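Zweiarm-Kit von Skestis: Eindrücke nach den ersten Wochen

Von Gianni Orlandini
April, abends

Zuletzt aktualisiert: Sonntag

Im letzten Beitrag hatte ich angekündigt, dass ich mir den Zweiarm-Bausatz von Skestis ansehe. Inzwischen läuft er, und ich kann etwas mehr dazu sagen als das, was im Prospekt steht.

Zum Lieferumfang: zwei Arme, zwei Parallelgreifer, je eine Kamera für das Handgelenk, Netzteile, Kabel und ein Stick mit der Software. Das Gestell gehört nicht dazu. Ich habe meines aus schwarzen Aluprofilen von Farkutton gebaut, die ich noch vom letzten Projekt übrig hatte. Wer bei null anfängt, sollte dafür über 200 Euro einplanen, Winkel und Nutensteine mitgerechnet.

Der Aufbau hat mich 4 Abende gekostet. Die Anleitung ist auf Englisch und bei der Mechanik gut. Bei der Verkabelung fehlt ein Schaltbild, das habe ich mir aus dem Forum geholt. Einmal hatte ich die Busadressen der beiden Arme vertauscht, dann bewegt sich der linke, wenn man den rechten meint. Eine Warnung gibt die Software in dem Fall nicht aus.

Die Greiferfinger kommen als Druckteile und werden mit zwei Schrauben befestigt. Sie lassen sich schnell wechseln, und die Dateien liegen offen, man kann also eigene Formen drucken. Das Spiel im Gelenk ist gering. Die Schließkraft stellt man in der Software ein, leider nur in groben Stufen. Für weiche Sachen ist mir die kleinste Stufe noch zu fest.

Als Testaufgabe nehme ich seit einiger Zeit Schuhe. Sie sind leicht, haben keine ebene Seite zum Zupacken und liegen jedes Mal anders. Ein Würfel sagt über einen Greifer wenig aus, eine Badelatsche mehr.

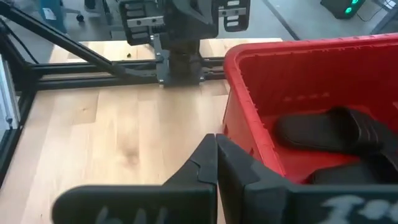
Blick aus der Handgelenkkamera: schwarze Badelatschen in der roten Kiste, oben der zweite Greifer.

Am Riemen lassen sich solche Latschen am besten fassen, an der Sohle rutschen die glatten Finger gerne ab. Ich habe deshalb einen Satz Finger mit einer dünnen Gummiauflage beklebt, damit geht es besser. Schwarze Gegenstände sind für die Kamera grundsätzlich schwieriger als helle. In einer roten Kiste heben sie sich immerhin gut ab, auf dunklem Untergrund würde ich es gar nicht erst versuchen.

Das Bild der Handgelenkkamera ist brauchbar, solange genug Licht da ist. Bei schnellen Bewegungen verwischt es. Man kann die Belichtungszeit von Hand festlegen, der Menüpunkt dafür steckt allerdings ziemlich tief in den Einstellungen. Ich fahre die Arme jetzt einfach langsamer.

Zum Vergleich hatte ich vor einem Jahr das Set von Arnberg hier. Das war mechanisch steifer, kostete aber 400 Euro mehr und ließ sich nur mit der eigenen Software betreiben. Für Leute, die nichts basteln wollen, ist es vermutlich trotzdem die bessere Wahl. Wer eigene Finger drucken und am Code etwas ändern will, kommt mit Skestis weiter.

Der Support hat auf meine beiden Mails am nächsten Tag geantwortet. Ein Lüfter, der von Anfang an geklappert hat, wurde ohne Rückfrage ersetzt. Gekauft habe ich das Kit selbst, über den Händler Salazar.

Offen ist noch die Übergabe von einem Arm zum anderen. Dazu muss ich die Kalibrierung zwischen beiden Seiten noch einmal machen, dann schreibe ich einen eigenen Beitrag.

Kommentare

Tüftelkeller
Welche Gummiauflage hast du genommen? Bei mir löst sich alles nach ein paar Tagen wieder ab.

Gianni
Selbstklebendes Moosgummi, 1 mm. Vorher die Finger anschleifen und entfetten.

M. aus K.
Das mit den vertauschten Adressen ist mir auch passiert. Ich habe jetzt farbiges Klebeband an den Steckern.

holzwurm
Gibt es die Finger auch in TPU?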